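Holding and Moving a Bottle: Club Guide for the Table Task

Trosteo Robotics Club, student pages

The table task in the Flarevden competition has one step that costs teams more points than any other: pick up a drink bottle, carry it past the dishes, and set it down upright. Dishes stay where you put them. A bottle tips, slides in the fingers, or gets squeezed until the sides buckle. These notes cover how we teach the step in our club, starting with a new member who has driven the arm once or twice and has the Pellel control program open.

Before you start

You need the arm powered and homed, a bottle with its cap screwed on tight, a kitchen scale, and a partner. One person drives. The other keeps a hand near the stop button and does nothing else. If you are the one at the stop button, stay off your phone.

Use a real bottle from the beginning. We spent most of June on a length of plastic pipe and had to redo all of it, as pipe does not bend when you close on it. Weigh the bottle and write the weight on your run sheet. Our practice bottle is filled to 290 grams for the first week. After that we move up to 510 grams. A nearly empty bottle is harder than either one, so save it for last.

Step 1. Set the grip

Open the fingers all the way and bring the gripper in level with the shoulder of the bottle, where the plastic is stiffer. Close slowly until both fingers touch. Watch for the bottle to shift toward one side. If it does, the arm is off center, and you should open up and move the arm before trying again. Do not fix it by closing harder.

When both fingers touch together, close in small steps and read the finger position in Pellel. On our gripper the number for a good hold on the practice bottle is 3306. Yours will be different, and ours changes when we replace the finger pads. Find your own number, write it down, and check it at the start of each session.

Step 2. Test the hold before lifting

With the bottle still standing on the table, have your partner turn the cap gently with two fingers. The bottle should not rotate. Then have them let go and step back before you touch the controls again.
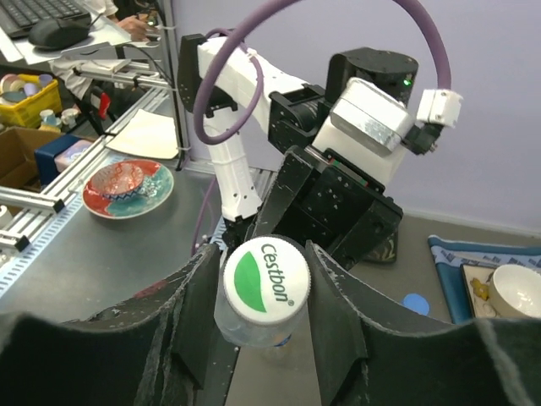 Lift straight up, just far enough to clear the table, and stop. Count to five. If the bottle creeps down during the count, lower it, add one small step of grip, and repeat. Do this until you get 5 clean lifts in a row. Most people want to move on after the second one. Wait for all of them.

Look at the sides of the bottle while it is up. A shallow dent under the finger is fine. A crease is too much, and that bottle should go in the recycling, because it will fold at the same place next time.

Step 3. Plan the carry

Draw the path on paper first. Mark the plates, the bowls, the edges of the mats, and anything else that stands up from the table, including the other arm if you are sharing the bench. Then pick a carry height that clears the tallest item with room to spare. Remember that the bottom of the bottle hangs below the fingers. New drivers watch the fingers, and the base of the bottle hits a bowl.

Break the path into three moves: up, across, down. Run each one alone at low speed. Only join them when each one is boring to watch. On corners, slow down before the turn and speed up after it. Water keeps moving when the arm stops, and with a half-full bottle you will feel it in the wrist as a wobble.

If your path has a tilt in it, such as the pouring position in the advanced round, practice the tilt away from the dishes. Check the cap again first. Go to the angle, hold, and come back the same way you went. Keep the cap end pointed away from both people and from any power supply.

Step 4. Set up the place setting

Put the mat or napkin down before the dishes and smooth it flat. A folded cloth gives you a raised edge that can catch the base of the bottle. We use the ordinary plates and bowls that have collected in the cabinet in the Van Dusen room. They do not match, and that is good practice for the judging table. Clear away spare caps and bits of wrapping before a scored run. In practice we let small clutter stay so drivers learn to look for it.

Run the whole path once with nothing in the gripper, then once with the bottle.

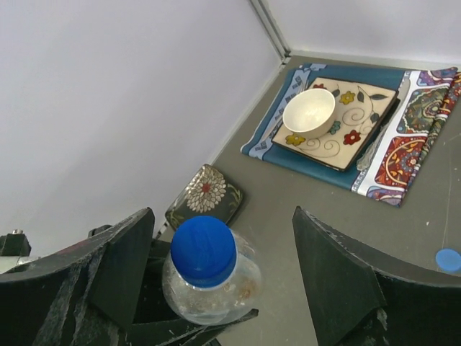

Vikas Sandhu thinks the empty run is a waste of time. His view is that the arm behaves differently under load, so a clean run with open fingers tells you very little, and he would sooner do two slow runs with the bottle. He has a point about the load. I still ask new members to do the empty run, and after their first month they can settle it with their partner.

Step 5. Set the bottle down

Lower until the base is just above the table, pause, then come down the rest of the way at the slowest speed. Stop when the base touches. Open the fingers in small steps, the same way you closed them, and wait for both to come clear before backing out. Back out straight — any sideways move here will knock the bottle over.

Common problems

Bottle turns in the grip: wipe the fingers and the bottle with a dry cloth. Condensation is the usual cause.

Bottle leans after release: one finger opened late. Check the cable on that side, then home the gripper again.

Arm stops partway across: look at the Pellel log before you restart. It is usually a joint limit, and the fix is to move the start position.

A full practice, with setup and putting things away, takes roughly two hours. Log every drop on the run sheet, even the ones that happened during warm-up.

3 comments | 14 shares

Contact the club | © Trosteo Robotics Club | Back to top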